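# Sterkus laundry cell: equipment plan and budget notes

Working notes for the purchase and setup of one laundry test cell. The repository holds the item list, the quote comparison and the spreadsheet that feeds the spring request. Maintained by Delphine Quintanilla. Questions about money go to Remo Rinaldi.

Status: second draft, May. The robot and its hands are already on the books. Everything else below is either being bought or being argued over.

## What is in the folder

- `items.csv` has one row per thing we want to buy, with quantity, supplier, lead time and budget line
- `quotes/` holds supplier quotes as received, not renamed
- `layout/` holds floor sketches for the cell
- `spares.csv` lists parts we expect to use up in a year
- `old/` is the first draft, kept for the shipping figures only

`items.csv` is the master. If a quote and the master disagree, the master is wrong until somebody fixes it, so please open an issue instead of editing both.

## Scope

The cell is for loading and unloading a front-loading washer with a two-armed humanoid. Drying and folding are out of scope this year. Tullio Russo asked for a dryer in the first draft. It was moved to the wish list after the electrical quote came in.

We are planning for one cell. A second cell would need its own room and its own power, and it should be budgeted as a separate request.

## Main items

| Item | Qty | Line | Notes |
|---|---|---|---|
| Front-loading washer | 1 | Capital | Full-size household model |
| Spare door seal | 2 | Consumables | Order with the washer |
| Spare hand, left | 1 | Capital | Longest lead time on the list |
| Fingertip covers | 200 | Consumables | One year of use |
| Test cloths, mixed | 297 | Consumables | See below |
| Floor protection | 1 set | Facilities | Quote pending |
| Cable sleeves and clips | 1 lot | Consumables | Bought locally |

Lead time on the spare hand is 10 weeks from Chatzigeorgiou. The purchase order has to go out first, before the washer and before any facilities work. Last year we ordered in the other direction and the room was ready long before the parts were.

## Choosing the washer

Household machines are cheap next to everything else in this plan, and it is tempting to take whichever one is in stock. Please don't. The following should be checked against the actual machine before ordering:

1. Inside diameter of the door opening. The forearm has to pass through along with the wrist and a handful of cloth.
2. Which side the door hinges on, and how far it opens. A door that stops short takes away room from the arm on that side.
3. Height of the opening above the floor with the feet fitted. Catalog heights are for the cabinet only.
4. Depth of the drum. If the fingertips can't get to the back wall, small items will be left behind.
5. Finish on the rim. Shiny rims gave our depth readings trouble in the first trials. Nazanin Salehi has the notes.

Leave the maker's labels on the front panel when the machine arrives. They carry the model details we need for warranty claims, and the vision group would like the machine to look the way it does in a home.

## Cloths

The cloth count comes from the trial plan and shouldn't be rounded. It covers hand towels, T-shirts, pillowcases and plain squares in several colors. Reltbridge will sell them in one mixed carton, and that works out cheaper than buying by type. Ask for solid colors only.

Set aside 5 of each type unwashed. Label the bag and put it on the top shelf. They are the reference set for size and weight, and we can't buy the same lot twice.

## Room and floor

The present room has carpet tile. Carpet is fine for dry work with the washer disconnected, and it is easier on a dropped hand than concrete. It isn't acceptable once there is water in the machine. Facilities wants a drip tray and a sealed mat before they will connect a hose, and both are in the "Floor protection" row.

Also needed in the room:

- A dedicated outlet for the washer, separate from the robot charger
- Clear floor on both sides of the robot, with chairs moved to the wall
- Sleeves for the thin cables at the wrists, plus a few spares

The cable sleeves were left out of the first draft. They cost very little and should stay in.

## Costs that get missed

- Freight and customs on the spare hand
- Haul-away fee for the old washer
- A service visit after the first half year
- Storage for shipping crates. Skondcombe will only take returns in the original crate.
- Operator training for two people. Tullio Rizzi has offered dates.

## Open points

- Facilities quote for the mat and tray: waiting
- Whether the spare hand counts as capital or as a repair part: with Remo
- Wash cycles in scope or dry loading only for the first phase: Delphine to decide before the order goes out
- Second spare hand, right side: not funded, carry over to next year 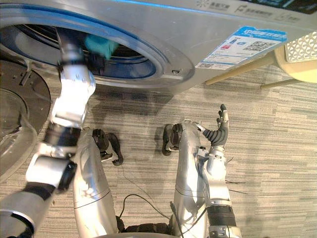 Issue 5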